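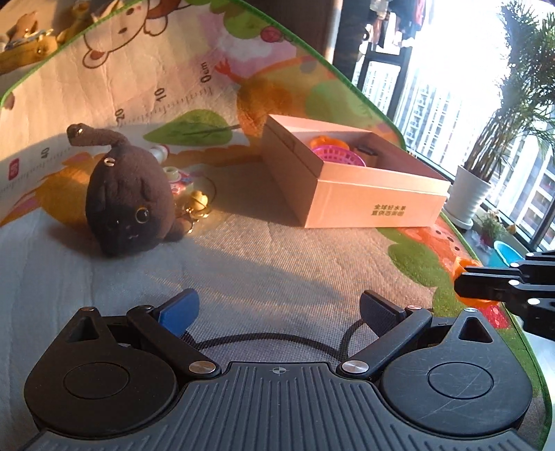
Chapter 3
The Box Problem

Shobha Pai
Last updated: December

Every home with a child in it owns a toy box, and most of the toys live somewhere else. The families in the Gokholm survey kept 138 toys each on average. Of these, 85 had no fixed place at all, unless you count the floor, and the children certainly did.

This chapter deals with small toys on a play mat: cups, baskets, bottles, bells, the odd plush animal with a tail. They are harder to store than big ones. A rocking horse stays where you left it. A toy teacup goes under the couch and comes back in the spring.

We start with the container. Parents tend to buy one, often a handsome one with a lid, and then spend years asking someone to put the lid back on. An open cardboard box that once held fruit does the same work for free – and a child can see what is in it. A pink basket and an orange piece or two will go in with room to spare. The orange cup on the mat is what we will call a near miss, a term I owe to the Pacheco study and to my own hallway. 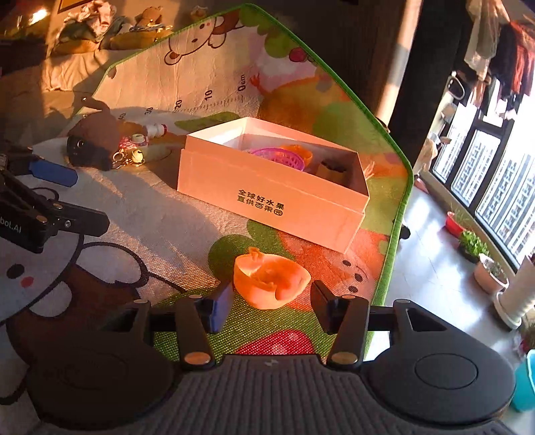 3.1 Near Misses

A near miss is any toy within arm's reach of its container.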